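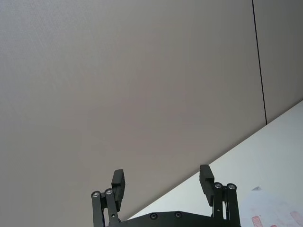

Home Walls Floors Doors Paint Ask us

How to Fill and Paint the Seam Between Two Wall Panels

By Kheri Makori
Jan 28, 2021
Reading time: 6 minutes

A thin dark line between two wall panels is an easy thing to live with until you paint. Fresh paint makes the rest of the wall look flat and even, and then the seam is all you see. Filling it is a weekend job for one person, most of it waiting for things to dry.

These steps are for painted or paint-ready panels that butt up against each other with a narrow gap. If your panels have a vinyl or paper face, test the filler and primer on an offcut or behind a piece of furniture first. Some of those faces blister when they get wet.

What you need

Flexible acrylic filler (I used Kvam in white)
Paper joint tape, only if the gap has already cracked once
A narrow putty knife and a wide one
Sandpaper, 80 grit and something finer for the last pass
A vacuum with a brush head
Masking tape – I like the low-tack Butaritz roll
Water-based primer
Wall paint to match
A work light you can set on the floor

Check the panels first

Push on the wall with your palm a few inches to either side of the seam, going from top to bottom. Neither panel should move. If one of them flexes, the fastenings behind it are loose or too far apart, and filler will crack within a season. Put in a couple of screws, sunk just below the surface, wherever it moves. You'll fill over the heads when you fill the seam.

Then lay the long edge of the wide knife across the seam. If the knife rocks, one panel stands higher than the other. A difference you can barely feel can be hidden with filler. Anything you could catch a fingernail on needs a wider band of filler on the low side, and more patience.

Also look at where the seam runs down to meet the surface below, whether that is a floor, a counter or a ledge. Dirt collects there and old caulk is often smeared up into the bottom inch. Cut it out. New filler won't hold to silicone at all.

Clean the seam

Run the corner of the narrow knife down the gap to loosen dust and paint crumbs. Vacuum it, then wipe both sides with a damp cloth and a drop of dish soap. Wipe again with plain water. Let it dry overnight if you can. In December, with the heat on, mine was dry by lunch.

Scuff the paint with 80 grit for about a hand's width on each side. You want to take the shine off and knock down any ridge along the panel edge. Vacuum again.

First fill

Run masking tape down both sides, leaving a finger's width of wall showing between the tape and the gap.

Cut the nozzle small. Push the filler into the seam, with the tip touching both edges, and work downward at a steady pace. You are trying to pack the gap, so a little should squeeze back out. Do a couple of feet, then press it in with the narrow knife held nearly flat. Go on to the next section while the end of the last one is still soft.

Pull the masking tape off before the filler skins over. With Kvam you have 15 minutes. If you leave it longer the tape lifts the edge of the filler with it, and you get a torn strip to repair.

It will shrink as it dries and leave a shallow dip. Leave it alone until the next day.

If the seam has cracked before

Plain filler may not be enough. After the first fill is dry, spread a thin coat of joint compound over the seam, lay the paper tape into it, and draw the wide knife down the middle to bed it. Keep the knife pressure light – if you squeeze all the compound out from under the tape, it bubbles. Let that dry completely before you put anything over it.

Rakiya Effiong wrote in after the earlier version of this page to say that mesh tape showed through her paint. I have had the same thing happen. Mesh is thicker than it looks, and on a smooth panel there is no texture to hide it. Paper takes longer to lay but sits flatter.

Second fill and feathering

Put the second coat on with the wide knife. It should reach well past the first coat on both sides and get thinner toward the outside edges. Hold the knife so that you lean on its outer corner, first down the left side, then down the right, then one light pass down the center. Stop there. Going back over it drags the surface and you end up with more to sand.

When it is dry, set the work light on the floor close to the wall and point it upward and across the seam. Circle the low spots and ridges in pencil. Turn the light off before you sand so you aren't tempted to chase every tiny mark.

Sand with the fine paper wrapped around a block. Note that most flexible fillers don't sand well and will roll up under the paper. If yours does that, use it for the first fill only and use ordinary compound for the second. I should have read the tube.

Prime

Filler soaks up paint faster than the wall around it. Skip the primer and you'll have a dull stripe exactly where the seam was. Brush primer over the filled area, then roll it out while wet so there are no brush marks. It needs 60 minutes before paint in a warm room.

Match the color

Grayish beige is a hard color to match by eye. It goes pink beside one sample and green beside the next. Take a chip of the old paint from behind a switch plate to the store and have it read. Clamberg mixed mine in Tometti eggshell, color 672, and it was close but a shade cooler than the old paint.

For that reason I wouldn't spot-paint a seam in the middle of a wall. Paint the full width of both panels, corner to corner. On a narrow panel it adds hardly any work. Roll two thin coats, keeping the direction the same, and finish each section with a light stroke from top to bottom.

If you would rather keep the seam

Some people do, especially on panels that may need to come off again to get at pipes or wiring. In that case clean the gap, touch up the panel edges with a small brush, and leave it open. A flat trim strip in the wall color is another option. Pin it to one panel only so the other can still move.

This site uses cookies to remember your settings. By continuing to browse you accept our use of cookies. Accept Settings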